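Moltora House residents' meeting: minutes, July
2 min read

The meeting opened at 8 in the upstairs lounge. The minutes of the last meeting were agreed with one correction: the Grinaleo invoice was for 60, and had been written down as 80.

1. Bedding and summer mats
The woven sleeping mats are to stay on the beds until the end of the warm weather. Mats should be wiped with a damp cloth and dried flat, and must not be folded. Residents asked whether quilts could be kept on underneath. This was agreed, provided they are washed on the usual rota.

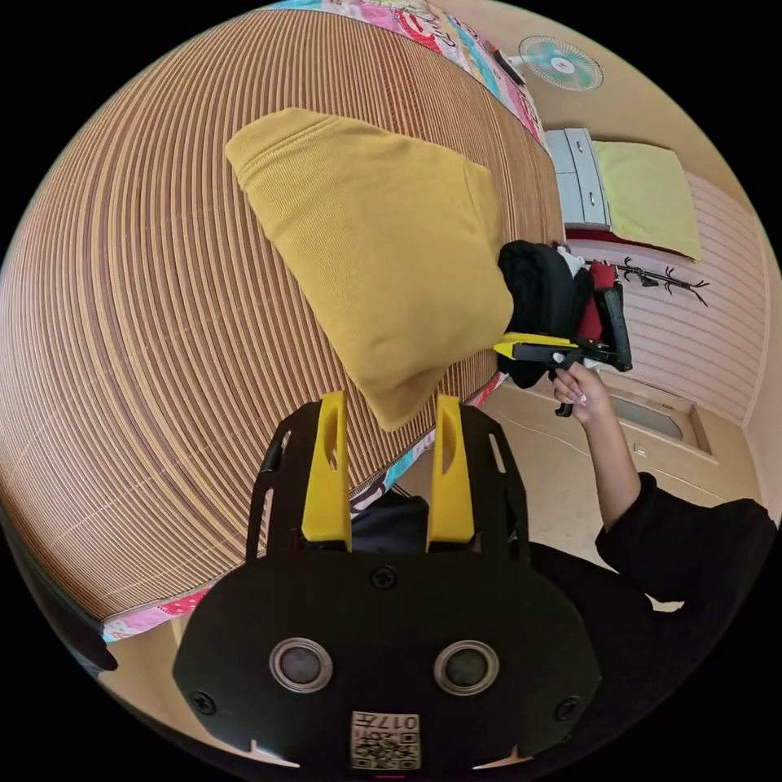
Clothes left on beds were discussed again. Dark items have been going into the wrong laundry bags, and two residents are still missing tops. It was agreed that clothes will be sorted on the bed, folded, and put in the drawers or on the hooks the same evening. Cushions go back at the head of the bed. Spare blankets should be folded.

2. Fans
Wall fans are to be switched off when a room is empty. Radonjić will be asked for a price for cleaning the guards in all rooms, starting with 301.

3. Storage
Omolach can deliver 2 more sets of drawers. Rooms wanting one should put their number on the list by the stairs. Large bags may not be kept in the corridor.

4. Any other business
The landing light is still flickering. Carried over to the next meeting.

The meeting closed at 8.50.

3 comments | 2 shares
Contact the house office | © Moltora House | Back to top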